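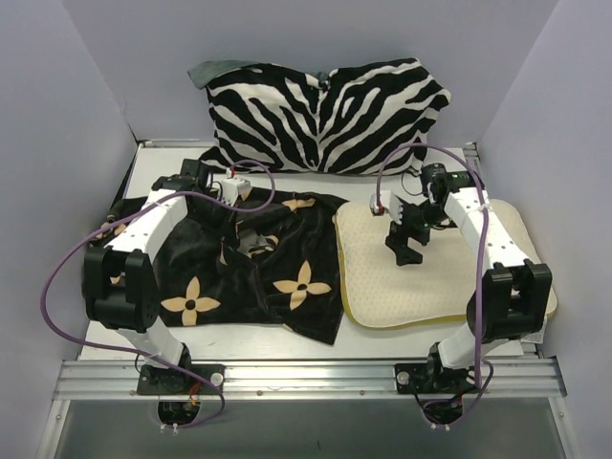

Progress report to the Thongsuk Fund
Soft goods handling, Fesitcombe workshop
Period ending December
Prepared by Orathai Meesuk, with notes from Benedek Hajdu and Masanobu Uchida

Dear Prasert Nilsuwan,

Thank you for your patience in waiting for this one. I had promised it to you a fortnight earlier, and I would have kept that promise if we hadn't had the trouble in the middle of the month that takes up most of these pages. I thought you would sooner have the full story a little late than half of it on time, and I hope I judged that right.

Where we had got to

You will remember from the last report that we had moved on from single flat cloths to mixed heaps, where cushions and blankets lie on top of one another much as they do when a household bag arrives at the Trercombe sorting depot. The two arms were sharing the job fairly well. One would take hold of a fold, the other would steady whatever was underneath, and between them they would work the top item free. Benedek had been running long sessions through November, and by the start of December we had passed 2000 attempts on mixed heaps, which was the number we had agreed with you for the whole winter. I was very pleased, and I'm afraid I said so rather loudly at the time.

What went wrong

On the afternoon it happened, the right arm had a good grip on a blanket and was drawing it back and up when the left arm's gripper, which should have let go of the same blanket, held on. Both arms carried on pulling. The cloth went tight between them, the left arm was dragged out of line, and the loop of cable that runs up its outside caught on the elbow housing as it swung. Benedek was standing at the bench and pressed the stop within a moment or two. Nobody was touched, and I would like to put that plainly before anything else. His hands were outside the enclosure, as our rule says they must be whenever the power is on.

The damage came to one frayed cable, a bent finger on the left gripper and a blanket with a long tear in it. The blanket is of no consequence (it came from my sister's spare room and she has been very good about it). The cable mattered more, as it carries the signal that tells the controller whether the gripper is open or closed, and we didn't want to run anything at all until we knew how long it had been going.

What we found

Masanobu took the left arm down that same evening and found that the cable had been rubbing for a good while. On small, flat items the arms stay low and the loop hardly moves. On tall heaps they have to lift and reach further back, and each time they do so the loop slides across the edge of the joint. Over many hours it had worn through to the point where the signal dropped in and out. When it dropped, the controller took the last message it had received as still true. It believed the gripper was open, and so it told the other arm to go ahead and pull.

So there were two faults, one sitting on top of the other. The cable wore, which cables do, and we should have been looking at it more often. The second is the one that troubles me more – our software treated silence as good news. Boonsong Rattanakul, who wrote the first version of that part, was very frank about it in our meeting and has asked me to say that he would write it differently today. I should add that I read it through and passed it myself, so that one is shared.

Masanobu then went back through the saved records and found 37 earlier attempts where the signal had dropped for a short time without any harm being done. We had marked most of those as ordinary missed grips. I have gone over them one at a time with him, and we have taken them out of the results, which brings our success rate down a touch from the figure I gave you over the telephone. The corrected tables will follow with the annex.
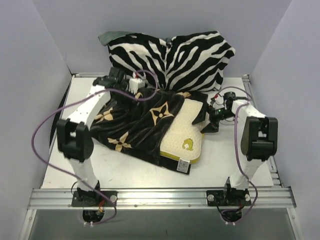 What we have changed

Both arms now have new cables, with the loops left wide enough to follow the full reach and tied further from the joint. The bent finger has been replaced, and we changed its partner on the same gripper while we had it open. If the signal goes missing now, even briefly, both arms stop and stay where they are until a person clears the fault at the desk. We have also set a limit on how hard the two arms may pull against one another, so that if every other check were to fail they would still give up well before a cable was in any danger.

After every 200 attempts, whoever is running the bench switches off, runs a hand along both cables and signs the sheet on the wall. Benedek complained that this would slow him down, and it has, but he was also the one who spotted a loose clip on the second day of doing it, and he has been quieter on the subject since then.

We tried the new stop by unplugging the gripper signal on purpose during slow moves, first on an empty gripper and later with cloth held between the two. The arms stopped each time. We have not yet tried it at full speed with a heavy, tangled heap, and I don't want to claim it for that kind of work until we have.

Cost and time

We lost nine working days altogether. The parts came out of the repairs line, which still has a little left in it, so I am not asking for more money in this report. The supplier, Nurkix, was slow with the cables, and we have put a spare pair on the shelf to save us waiting another time.

The delay does push back the visit to Trercombe. I had hoped to take the bench there before the winter was out, and I would now like to move that to the spring, with your agreement. The depot staff will be working much nearer to the arms than we do here, and I would feel easier with the full-speed tests behind us.

What comes next

Benedek is back on mixed heaps at reduced speed, with cushions underneath and blankets across the top, as that is the arrangement that gave us the trouble. Boonsong is going through the rest of the controller for any other place where a missing message is taken as a yes. He has found one already, in the part that reads the shoulder joint, and it is being put right this week.

If you or anyone at the Fund would like to come and see the bench for yourselves, you would be very welcome. Mornings are best, and if you let me know beforehand I will make sure that Masanobu is in, as he explains the cable business far better than I do.

With warm regards,
Orathai Meesuk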